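Thread, knots and tying off: which of the old tips are worth keeping

Most sewing advice gets passed on by people who have never tested it. I include my own mother, who bit her thread, licked it, ran it over a candle stub and told me all three made it stronger. I have been mending for money in Miltcombe long enough to have gone through 2,000 or so buttons' worth of other people's certainty, and I have tried most of the tips that turn up every December when everybody's good coat comes out of the wardrobe. Some work. A fair number do nothing at all and one or two will spoil your cloth.

Licking the thread
Does help you get it through the eye, for about as long as it takes to get it through the eye. Then you have a damp end that frays quicker. Cut the thread at a slant with sharp scissors and you won't need to lick anything. If it still won't go through, turn the needle round and try from the other side. The eye is punched from one side and is often a shade smoother on it. I was doubtful about that one for years, and I now do it without thinking.

Waxing
Works, but for less than is claimed. Beeswax stops a long cotton thread twisting up on itself and helps it slide. It won't make weak thread strong. If a length snaps when you tug it, throw the reel away. Wax also leaves a mark on silk and on pale linings, so press the waxed thread between two bits of paper with a warm iron first, and leave it off altogether for anything fine. You do not need a special wax in a special plastic holder with slots in it. A lump will do.

Doubled thread
The standard advice is to double the thread for strength. For buttons, yes. For a seam, I'd leave it single and take smaller stitches. A doubled thread never pulls up evenly, one side always ends up slack, and that's the side that catches on a ring or a watch strap. It also makes a fat knot that you then have to hide.

How long a length
"As long as your arm" is the usual rule and it isn't a bad one – I'd go shorter. From fingertips to elbow, for plain mending. 50 cm is plenty and 100 cm is asking for tangles, whatever it saves you in threading. Long threads wear thin where they rub through the eye, and you only find out when you are nearly at the end of the row.

Knots
This is where I part company with most of the books. They say never start with a knot. They mean it for embroidery, where the lump shows, and somebody copied it into the mending chapter. On the inside of a hem a small neat knot is perfectly all right. What isn't all right is the great rolled thing made by winding thread round a wet finger and hoping. It comes out a different size every time and slips through loose weaves.

For finishing off, try this. Take a tiny stitch on the wrong side, leave a loop, pass the needle through the loop twice and not once, and draw it down slowly until it lies flat. Do the same again in the same spot. Then run the needle a short way inside the fold before you cut. Twice through the loop gives the thread something to grip. Once is what most people do, and once is what most people bring to me to be done again.

Slippery thread, polyester or nylon, wants an extra turn. Here I will grudgingly agree with the fishing people, who know a good deal about slippery line and will tell you all of it if you let them.

Clear nail varnish on the knot
I dislike this tip. It goes hard, it scratches, and in a wash or two it cracks. On a coat button that never gets washed, a dab on the back does no harm. On a child's vest, no.

Pulling tight
A stitch should hold two edges together. It shouldn't gather them up. If the cloth puckers, you have pulled too hard, and ironing will not put it right however much steam the iron is said to produce. Snip it and do it again. I was taught to lay the knot beside the join and not on top of it, so that it doesn't rub, and of everything I was taught that is probably the bit I use most.

Tweezers, pliers and other gadgets
Nives Villa, who shares the workroom, swears by small pliers for drawing a needle through denim. I held out for a long time and she was right. Get a plain pair with flat tips. Serrated ones chew the needle, and a chewed needle then snags every cloth it goes near. A square of rubber glove does nearly as well and costs nothing.

Self-threading needles I have bought twice, from Galli's, and regretted twice. The slot at the top cuts the thread. They may suit somebody whose eyes or hands make the ordinary sort impossible, and if so, use polyester and keep the length short.

Thimbles: get one that fits, or don't bother. Leather is kinder than metal to begin with.

Storing needles
Emery in the pincushion is a good tip and an old one. It takes off rust and the odd burr. Steel wool inside a pincushion is less good, it sheds and goes rusty itself in a damp room. The bar of soap tip (push your needles into a bar to keep them slick) is fine for a week and horrid by spring.
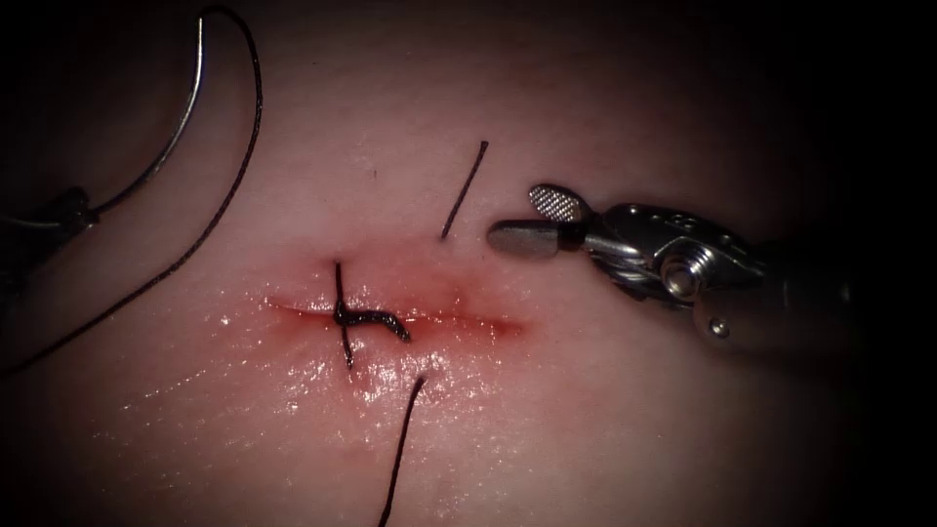
One stitch across, tied in black. 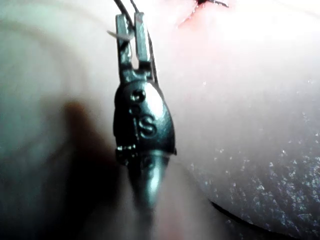
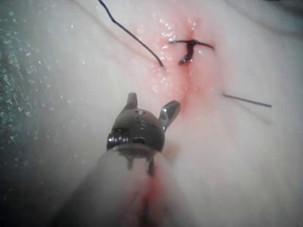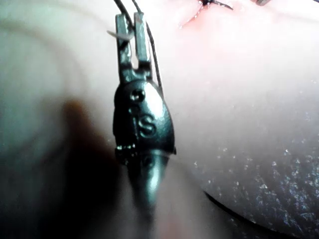 Marisa Lo Presti
Mending and alterations, Miltcombe
23 January 2022

A few short ones left over from readers' letters.

Does freezing thread help? No. I can't think what it would do.

Dental floss for buttons? It holds, I'll give it that. It also saws through wool. Keep it for tent bags and rucksacks.

Is old thread on wooden reels any good? Pull off a length and jerk it. Cotton that has sat on a sunny windowsill usually snaps straight away, and the rest may be fine for tacking. Don't trust it in a seam, however nice the colour.

Which way should thread come off the reel? Thread the end that comes off first and knot the end you cut. I've read very confident explanations of why this stops tangling. I do it that way, and I have still had tangles.

Can you sew with fusing web in place of a hem stitch? You can't sew with it, you iron it, and it lets go at the knees of anything you sit down in. Curtains, possibly. Put in a few stitches at the corners anyway.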